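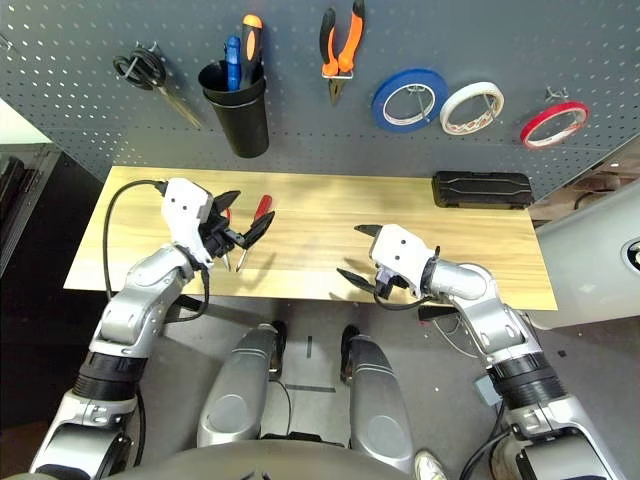 19th May

Second try at the Plikstead card base. Cut 13 blanks from the Pillivari 300-weight, scored all of them at the halfway mark before trimming. The score still cracks on the dark green when folded against the grain. White and kraft fold clean either way. Turned the green sheets a quarter turn and the last four were fine, so the template needs a grain arrow on it.

Stamping: Doron ink, black, on the white panels. Two minutes is too short before coloring, the markers pull the line. Left the next lot through lunch, no bleed. 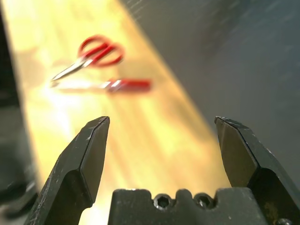

Red-handled scissors, on the table.

Embossing folder from Dimitrov gives a good deep print on the kraft but flattens near the left side. Added one cardstock shim, better. Two shims and the plate sticks.

Stock: 138 envelopes left, the order was for 500. Reorder before the December designs get started. Foam squares come in 1,000s now and the backing peels badly, cut them in strips first.

Still to do: sentiment strips, green panels again with the grain marked, try the ink on vellum.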